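Asanka Fakir emailed me last month to ask when a robot is going to clear his coffee table, and I've been chewing on it ever since. He has 3 kids, so I get why he's asking!

My own answer changes by the hour. Wiping a flat counter? Pretty close, I think. Picking up after people who leave one of everything everywhere? Ask me again in November.
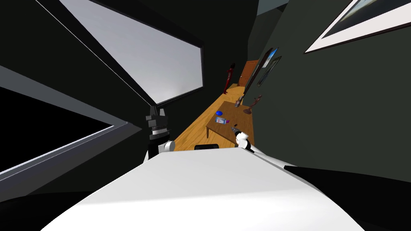
What gets me is how much of tidying is deciding. I can clear my living room half asleep, and I never once stop to think about which hand does what. Give a machine the same job in a simulated room, with a low wooden table and a blue disc, a little package, a gray bottle and a brown figurine on it, and every one of those wants a different grip. And then where does it all go? The figurine probably stays put. The package, who knows -- I'd have to ask my wife.

My friend Toivo Harju is more hopeful than I am. He spent years on the packing line at Brorkus and says the shop floor got there first since the boxes all matched. Fair enough. He also paid $412 for a robot vacuum that eats his socks, so I take his optimism with some salt.
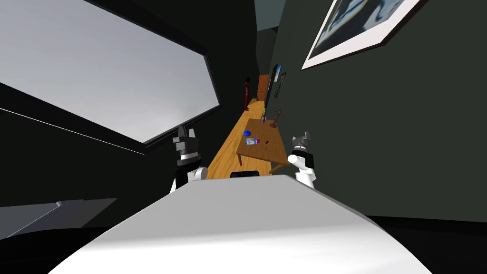

Getting around the house is the other half of it. My place in Dumavthorpe has a hallway I can barely get a laundry basket down, and I'm not a wide guy. The simulated one runs long and narrow to a brown door, with the table standing out on the wood floor and a red figure near the far end. I'd want any robot of mine to be very polite about that last part.

So, Asanka -- not yet. Keep bribing the kids.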